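Service charges should be set out in units a tenant can check

Most disputes over service charges in shared buildings are disputes about arithmetic. The tenant receives one figure, the landlord holds the working, and the two sides then argue about fairness without a common set of numbers.

The Workham building is a fair case. Last year its 35 tenants were each sent a demand with a single line for cleaning and upkeep of the common parts. For the largest unit that line came to £3,905. The lease allows a charge "in due proportion", but does not say whether the proportion is taken by floor area, by headcount or by hours of use.

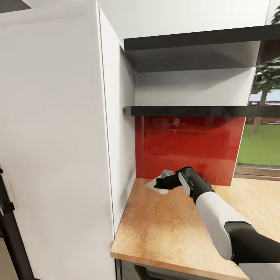

Floor area is the usual choice and it is easy to measure. It is also a poor guide to cost. A storage unit with one visitor a week puts very little wear on a stairwell, while a small office with 12 staff uses it all day. Araba Gyamfi, who managed the accounts at Marinho before it changed hands, split the charge in two: fixed costs by area, variable costs by headcount. The sums took her one extra afternoon in December.

The objection I hear most often is that headcounts change. They do, and so do rents, rates and insurance premiums, all of which are handled by fixing a date and using the figure for that date. Jiahui Du has argued that a yearly return from each tenant would be ignored by half of them. That may be so – but a default figure in the lease, set slightly high, would deal with late returns without any chasing. 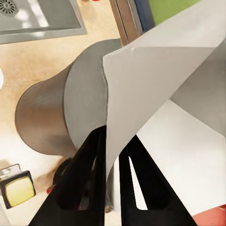 A second objection is cost. Managing agents say that itemised statements need new software. The statement I have in mind has 12 lines and fits on one side of paper. Each line gives the total spent, the basis of division and the tenant's share. Any agent able to produce the present single figure must already hold the first of these, and the other two follow from it by division.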